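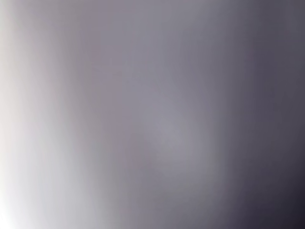
3.2 Soft surfaces and the trouble with pale gray

I spent most of May sorting household close-ups by what I thought the surface was, and I'll admit I went in cocky. Cabinet doors, kettles, pillowcases — how hard could it be? Then I got to the ones like Figure 2, where there's no edge to hold on to. It runs from nearly white on the left, through a grayish lavender, to dark on the right, and I couldn't tell you what it is. I filed it under "unknown, smooth gradient" and moved on.

Figure 2. A close view from the household set, labeled "unknown."

Corey Waaka and I each labeled the same 400 close-ups separately, using the Kioko word list (six surface words plus "unknown"). We agreed easily on anything with a weave or a grain. Where we fell out was over soft highlights. I kept reading a lighter patch as a shine on something hard, and Corey kept reading it as a fold in cloth! Neither of us could point to anything that settled it, so we made a rule: a highlight alone doesn't earn a surface word. You need a seam, a rim, a thread, something.

That rule made our "unknown" pile a lot bigger, and I'm fine with that. I went back over my older labels with it in mind and changed plenty of them — mostly ones I'd called "metal" just for being gray. Section 3.3 covers the patterned fabrics, which were much more fun.

2 comments | 2291 shares

Related items
Sorting a kitchen drawer by touch: notes from Pedadden
The Semance list of everyday textures
Why we stopped saying "shiny"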